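Handout 4: notes for the visit to the Skotholm lab

These notes cover the Tuesday visit. Read them before you come and bring a copy with you, on paper or on a tablet. The last page of the module guide has the bus times. We meet in the foyer at 9.40 and the first demonstration starts at ten.

## Who you will meet

The lab is run by Nhàn Vi, who gives the opening talk and leads the simulation session. Two of her research students run the hardware bench. They are happy to be interrupted, so ask when you don't follow something. Questions about placements should wait until the end.

## What the lab works on

The group studies household tasks for single robot arms: opening and closing doors and drawers, moving things between a worktop and a shelf, turning knobs and taps. Most of the training is done in simulation. The kitchen simulator is called Nivari. The software that trains and runs the control policies is Jernik, and the same Jernik policy files are used in simulation and on the bench.

You will see both sides, in this order:

1. Opening talk, seminar room (25 minutes)
2. Nivari session, computer room (60 minutes)
3. Break
4. Hardware bench, in two groups (40 minutes each)
5. Discussion, seminar room

## Terms you need

**Episode.** One attempt at a task, from the starting position to success or to the time limit. In Nivari the time limit for door tasks is 1000 control steps.

**Policy.** The rule that turns what the robot senses into the next movement. In this lab it is a neural network.

**Articulated object.** Anything with a part that moves on a hinge or a slide. A cabinet with a hinged door has one joint. A cooker with four knobs and an oven door has five.

**Reach.** The set of positions the end of the arm can get to. With the base fixed, reach depends on the lengths of the links and the limits of the joints.

**Domain randomisation.** Changing the look and the physics of the simulated room from one episode to the next, so that the policy does not come to depend on one colour of door or one stiffness of hinge.

## The Nivari session

You will work in pairs. Each pair gets a log-in sheet and a set of saved kitchens. A kitchen is put together from a layout and a style. The layout fixes where the units, the worktop and the appliances go. The style fixes colours, surface finishes and the type of handle or knob. There are 102 saved kitchens in the teaching set, and you will use three of them.

Start with the door task. The arm has to bring a hinged cabinet door from closed to at least 70 degrees open. Run the policy five times in your first kitchen and write down, for each episode, whether it succeeded and how many steps it took. Then change the style and leave the layout alone, and do the same again. Last, change the layout.

Most pairs find that a change of style makes little difference and a change of layout makes a lot. Try to say why before you look at the notes in the session folder. Think about these points while you watch:

- A door on a hinge sweeps out an arc. The hand has to follow the arc, and so the wrist has to turn as the door moves.
- A small round knob gives the gripper very little to hold. A bar handle is easier, because the fingers can hook behind it.
- A tall unit next to the door limits how far the door can go and where the elbow can be.
- An open door can hide the rest of the kitchen from a fixed camera, and it can get in the way of the arm's next move.

The last point catches people out. A task that ends with "door open" looks simple on the score sheet, but if the following task is to put something on a shelf, the open door is now an obstacle. The policy trained on door opening alone knows nothing about that. Nhàn Vi will show a run with both tasks chained together, and one where they were trained as a single task.

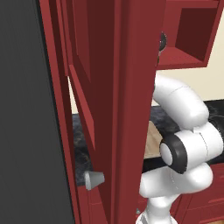

Use the orbit control (hold the right mouse button and drag) to look at the same moment from several sides. It is worth doing this each time an episode fails. Many failures look like a bad grip from the front, and from the side you can see that a link has run into the unit next door. Press C to show the contact points as small markers. If a marker sits anywhere other than on the fingers, write down which link it is on.

The training figures will come up in the talk, so here they are in advance. The door policy you will use was trained from 2877 recorded demonstrations. An earlier version used 1145 and did nearly as well on kitchens it had already met, but much worse on new layouts. We will come back to this in week 8 under generalisation.

## The hardware bench

The bench has one arm, called Lencho by the students, and a pair of cupboard doors on a stand. Bags and coats stay in the corridor. Stay behind the yellow line while the arm is powered. One of the research students will have the stop button in hand throughout – if they ask you to step back, do it straight away.

You will see the same door task run on the real arm. Watch for the differences from Nivari:

- The real hinges have friction and some play. The simulated ones have a fixed friction value for each episode.
- The camera picture arrives slightly late.
- The real arm slows down near people, so step counts can't be compared directly.

Each group may choose one change to the set-up, such as moving the stand a few centimetres or swapping the handle. Agree on it during the break and write down what you expect to happen before the run starts.

## What to hand in

One page per pair, by noon on the Friday after the visit. It should contain:

- your results table from the Nivari session (15 episodes)
- one failure, with the link or joint involved and what you think went wrong
- your group's prediction for the bench and what happened

A screenshot is welcome but doesn't count towards the page. Save it from the File menu in Nivari, as the normal print-screen key is switched off on the lab machines.

Reading for next week: chapter 6, sections 1 to 3. Section 4 is optional.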